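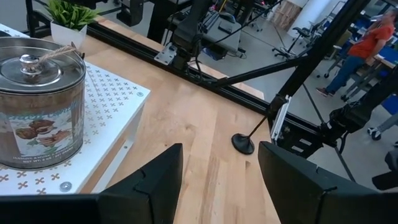 Subject: Re: [loose-leaf] storing jasmine, and is resteeping worth it?
Date: 17 January 2019

Hi all,

I have been waiting for somebody to bring up jasmine again, so thank you, and sorry in advance for the length!

> I picked up a half pound of the Quinlan jasmine green in the fall and
> it was lovely for a month or so. Now it smells wonderful in the bag and
> tastes like almost nothing in the cup, or else bitter if I leave it
> longer. Is this a storage problem? I keep it in the bag it came in,
> rolled down with a clip, on the shelf over the stove. Also my sister
> says I should be getting three cups out of the same leaves and I get
> one and a half. What am I doing wrong?

First, the shelf over the stove. Please move it tonight! Heat and steam are hard on any tea and worst of all on scented green, where half of what you paid for is sitting on the outside of the leaf. Any cool cupboard will do, away from the spice jars. I once kept a pouch next to the cumin for a summer and drank cumin tea until Labor Day.

Second, the clip. Those paper bags with the thin lining let air in along the fold no matter how hard you roll them. I use tins, two small ones instead of a big one, so the one I open every day is never more than half of what I have. The tin should be close to full. If it's only a third full, crumple some plain parchment on top of the leaves to take up the room. Old tins are fine as long as the lid is snug and the inside doesn't smell of anything. To test one, close it up empty overnight and stick your nose in first thing in the morning. If you smell cookies or soap, find something else to keep in it (buttons, in my house).

Now the bitter part, which I think is your water and has nothing to do with the shelf. Jasmine green wants water well under a boil. I go with 175 on the kettle, and if your kettle doesn't have numbers, pour the boiled water into a cold mug, then into a second mug, then onto the leaves. Each pour knocks it down a good bit. Two minutes, no more, for the first cup. If it's weak at two minutes, use more leaf and leave the clock alone.

And your sister is right!! Three cups is very doable, and the second is my favorite by a mile. The trick is to drain the leaves completely between steeps. If they sit in a puddle at the bottom of the pot they keep on brewing and you've spent your second cup before you pour it. I tip the pot, wait, tip it again, and leave the lid off. Then two minutes again for the second and a good four for the third. Don't save the leaves overnight. I know some of you do. I've tried it and it tasted like a pond.

Whether the Quinlan itself has changed, I can't say. My last order of it was in March and it was still very good then, a bit more broken leaf than I like but a big sweet smell. For an everyday jasmine I've switched to the Dernora, which is rolled into loose little pearls and seems to hold its scent a lot longer, maybe because there is less surface for the air to get at. That's a guess. It costs more per ounce but I use less of it, seven or eight pearls to a mug. The Jenlow is pretty and I wanted to love it, but to me it tastes sprayed. Other people here swear by it, so get the sampler before you take my word.

One more thing you didn't ask about. If what you have left is already flat, don't throw it out! It makes terrific iced tea. Put a handful in a pitcher of cold water, leave it in the fridge overnight, and strain it in the morning. Cold water pulls out hardly any of the bitterness and whatever jasmine is left comes through very clearly. I've also cooked rice in it, and the whole kitchen smelled like flowers. With a piece of plain white fish on top that is a proper dinner.

Has anybody tried the Sesex white jasmine? I've only seen it listed in 200 gram bags and that's a lot of tea to commit to blind. If two or three people want to split one with me I'd be happy to order it and mail out the portions. Write to me off list so we don't fill up everybody's inbox.

And let us know how the cupboard works out, and which cup wins!

> P.S. Does the little teapot matter? Mine is glass.

Glass is great. It loses heat a little faster than a thick clay one, and for green tea I count that in its favor. You also get to watch the leaves open, and I still do that every single morning with my chin practically on the counter.

Happy steeping,
your friend with too many tins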